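Chapter 9
Chores: The Last Hard Problem?

Ask a room full of people what they want from a robot and you will hear the same wish over and over: do the dishes, wipe the counter, put the groceries away. People have been wishing for it for a very long time. Machines weld car bodies and sort mail at terrific speed, so why is a sandwich still so hard?

This chapter is my favorite in the book, and I hope it becomes yours! We will look at what a machine has to know before it can do a job most ten-year-olds do while thinking about something else.

Start with the shop floor. At the Kurkside packing plant, one arm moves 3,000 cartons a shift. Every carton is the same size and arrives at the same spot, facing the same way. The engineers took the surprises out before the arm was ever switched on, and it does beautifully.

Now walk into a kitchen. The Urkby trials, which we return to in Section 9.4, gave a single arm 168 attempts at clearing a breakfast counter. It finished 43 of them without help. That may sound low, but look at what it was up against – lids that stick, towels that change shape the moment you touch them, fruit that rolls. And a person who moves the toaster on Monday has changed the whole problem.

Three ideas will carry us through the chapter. Perception is working out what is there and where it ends. Grasping is choosing where to hold a thing, and how hard. Recovery is noticing that a step went wrong and trying something else. Keep an eye on recovery, which gets the least attention and causes the most trouble.

Before you read on, pick one chore you did today and write down every step. Most students stop at 12. Then look over a working kitchen counter and decide which items you would trust a gripper with first.
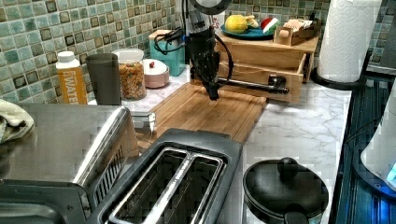 Rai would start with the drawer, on the grounds that a drawer only goes two ways, and would leave anything made of cloth for a much later chapter.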